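The Half-Second That Ate My Afternoon

Inside the software that turns a hand movement into something a robot can use

The mug task looks like the easy one. You pick a toothbrush out of a mug, you put it back, you do it again. By the time I had been in the lab for an hour I had watched Seul-gi Yeo throw away more takes of it than she kept, and she was having a wonderful time.

"Look at the wrist," she said, scrubbing back through a recording on her laptop. On the left was the video. On the right was a thin line showing where the software thought the gripper had been, and halfway along the line there was a kink, a little hop sideways that no human arm could have made. "The tracker got lost for two frames and then found itself again in slightly the wrong place. If we train on that, the robot will learn to hop."

Yeo writes the part of Fekau that catches those hops. Fekau is the data pipeline that her group, a small team led by Young-sook Hong, has been building on top of hand-held grippers. A person holds the gripper and does the chore. A wide-angle camera on the tool sees what the fingers see, and the software works backward from the video to get the path of the hand and the opening of the fingers. Do that enough times and you can train a policy, the piece of code that looks at a camera view and decides where to move next.

I had come expecting to write about the policy. Everyone does! Policies are what end up in the demo reels. But the people in this room talk about time stamps the way sailors talk about wind, and after a while it rubs off on you.
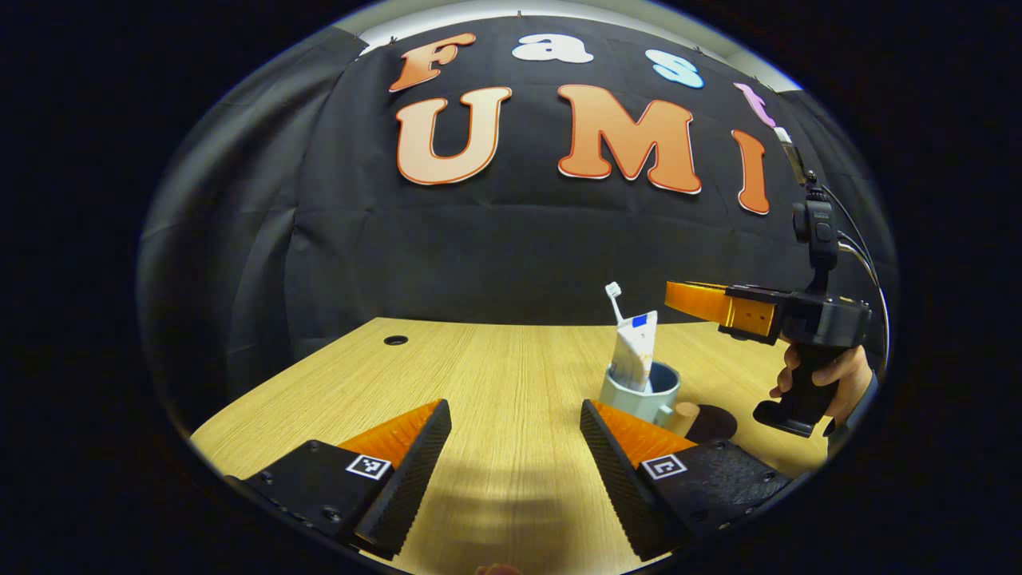 Take the fingers. The software gets their opening by finding a small square marker on each one and measuring the gap between the two. That sounds like the simplest job in the whole chain, and on a good day it is. But if the fingers close on a Tuesday-cheap toothbrush handle and one marker washes out under a bright light, you have a gap in the numbers at the exact moment of the grasp, the one moment you care about most. Kyung-tae Seol's first version filled the gap with a straight line between the last good reading and the next one. It worked beautifully on cups and terribly on anything thin.

"A straight line says the fingers closed at a steady speed," Seol told me. "People don't do that. They rush in, they slow way down, and then they squeeze."

His new version learns the shape of a human squeeze from clean recordings and fits that shape into the hole. It also does something I liked even more: it marks the filled-in stretch as a guess, and the training code can decide how much to trust it. Plenty of tools hide their guesses. This one paints them yellow in the viewer, and you can see at a glance which parts of a recording are solid and which are hopeful.

The viewer is called Yeom, and it is the thing I would steal if I could. It began as a script Hyun-seo Tak wrote to check whether two cameras agreed on what time it was. Now it opens a session, lines up every stream, replays the hand's path in 3D and lets you drag one stream against another until they match. Tak showed me a session where one gripper's video ran six frames behind its motion data. Watching it, I saw nothing wrong. Then he drew the two curves on top of each other and the lag was as plain as a limp.

Six frames is enough to ruin a handover. The policy sees the toothbrush before the squeeze, gets told that the squeeze is already happening, and learns to close on air. The group lost most of January to that bug. The fix was 151 lines, and Tak keeps them in a single file that he opened for me with real pride.

The current mug set holds 2,397 recordings that passed every check. Hong would like more, but she is in no hurry to loosen the checks to get them. She would sooner have the software tell the person holding the gripper, right there at the table, that the take was no good. A beta of that went in while I was visiting. It beeps. The first beep came four seconds into my own attempt, when I swung the tool too fast and the tracker gave up on me.

Veerle Bakker, who looks after the planning side, is working on what happens after the policy makes up its mind. Her module, Skirov, takes the next short chunk of motion the policy asks for and checks it against the arm's limits while the previous chunk is still playing. If the new chunk asks for too sharp a turn, Skirov bends it a little and passes it on. The arm never has to stop and think, and the motion keeps some of the easy flow of the person who recorded it.

She let me slow the planner down on purpose to see what would break. At double the delay the simulated arm started to stutter at the rim of the mug, reaching, pausing, reaching again. Bakker turned the delay back down and the stutter went away. Then she turned it up again, a bit less this time, and pulled her chair closer to the screen.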